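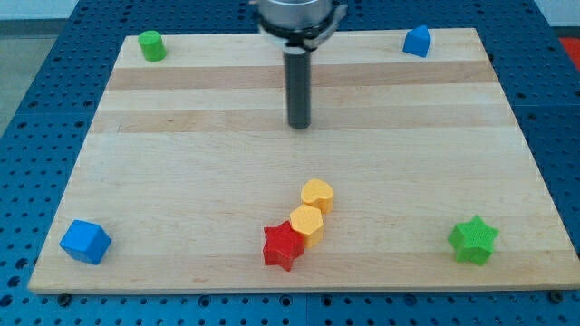

How to lay a gravel base for a garden shed

Posted by Eduardo Fajardo, Sunday, July 22, 2018

You need a flat spot, a spade, a rake, landscape fabric, crushed stone and a hand tamper or a rented plate compactor.

1. Call the utility locating service and wait for the marks before you dig.

2. Mark the base with stakes and string. Make it a foot wider than the shed on every side. Measure both diagonals. If they match, the corners are square.

3. Strip the sod and dig down six inches. On a slope, start at the low end and cut into the high end until the floor is level.

4. Rake out roots and loose stones, then tamp the soil. Fill soft spots with stone and tamp again.

5. Roll out the fabric. Overlap the seams by a foot and run it up the sides.

6. Add stone two inches at a time and compact each layer. Check it with a long level laid on a straight 2x4.

A plate compactor from Tultico rents for $70 a day, or $99 for the weekend. It weighs up to 70 pounds more than it looks, so bring a second person to get it off the truck.

If the ground stays wet after rain, put in a drain first. Nkrumah Ansah covers that in the June post.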